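Holturier holds on for endurance win after late safety car

February 27, 2025

Holturier Racing won the opening round of the Larix Endurance Series after its lead was wiped out by a safety car in the final hour.

The team's No. 11 car led 100 of the race's laps and was 60 seconds clear when a GT4 entry stopped in the gravel at the last corner. Race control first called for yellow flags in that sector, then sent out the safety car when the recovery truck had trouble reaching the stranded car.

Grundberg Motorsport used the neutralization to bring in its No. 2 car for fuel and left-side tires. Holturier had stopped four laps earlier and stayed out, which put the two cars nose to tail for the restart.

The Grundberg entry was quicker on its newer rubber and got alongside into the first chicane, but it ran wide on the exit and had to give the place back. A second attempt two laps later ended with light contact at the hairpin. Stewards looked at the incident and took no action.

Holturier then pulled away as traffic from the slower classes came between the leaders, and crossed the line just under four seconds in front.

Paredes Autosport completed the podium after starting from the back of the GT3 field. The team missed qualifying with a gearbox fault and changed the unit overnight – work that finished shortly before the pit lane opened. It ran a different fuel strategy from the cars around it and was up to fifth by halfway.

The pole-sitting Larix Cup entry retired in the second hour with a broken rear damper. Its sister car lost three laps to a puncture and finished eighth in class.

In GT4, Grundberg's junior team took the win after the leader was given a drive-through penalty for speeding in the pit lane. The result is provisional, pending a fuel sample check on the second-placed car.

Holturier leaves the opening round with the full points haul plus the bonus for leading at the halfway mark. Grundberg is seven points behind in the teams' table, with Paredes third.

The series has moved its next test day to the end of February to allow for resurfacing work at the pit exit. Entry lists for round two have not been published. 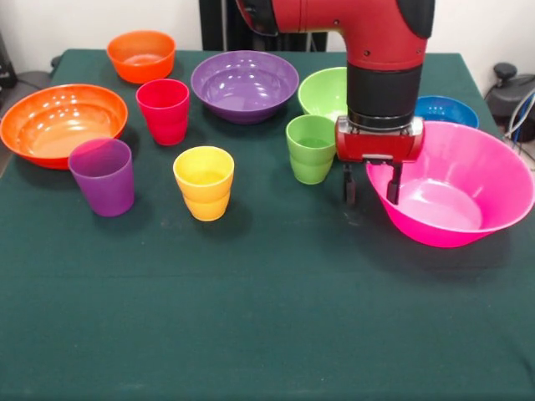
Plastic bowls and cups on a green tablecloth.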